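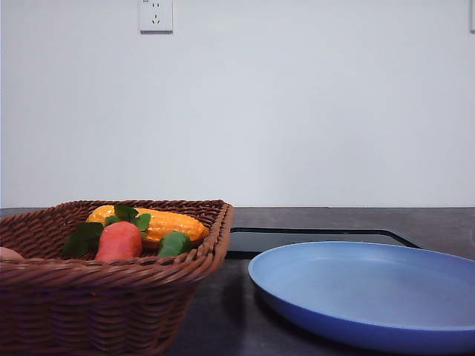

*Figure 1. Basket with toy vegetables and serving plate.*

## Unit 4: Sorting and Serving in the Pretend Kitchen

Course: Materials for Early Childhood Settings
Instructor: Zoriana Semeniuk
Revised: 2018-03-21

### Purpose

This unit addresses the selection and presentation of play food for children between three and five years of age. Students should read pages 17 to 33 of the course reader before the session.

### Presentation of materials

Play food is presented in one open container, with one plate beside it. The arrangement in Figure 1 holds a corn cob, a carrot with its leaves, and a green pepper, among other items. The plate is left empty at the start, and the child decides what is moved to it.

A woven basket is preferred in this course to a lidded bin. Its sides should be low enough for a seated child to reach over. Baskets with broken or protruding strands are to be withdrawn until repaired.

Plates should be plain and have a raised rim. A single color allows the child to attend to the food, and patterned plates are reserved for the table-setting activity in Unit 6.

### Suggested language

- Naming: "carrot," "corn," "pepper," "leaves."
- Position: "in the basket," "on the plate," "behind the carrot."
- Requests: "Please serve me the corn."

Adults should pause after each request and allow the child to respond before repeating it. Incorrect choices are accepted and named: "You gave me the pepper."

### Care

Molded pieces are washed in warm soapy water and air dried. Woven baskets are brushed clean and are not soaked.

### Assignment

Prepare a written plan of 254 words or fewer for one serving activity, including a list of materials. Plans are submitted to Bayu Menon before the August practicum.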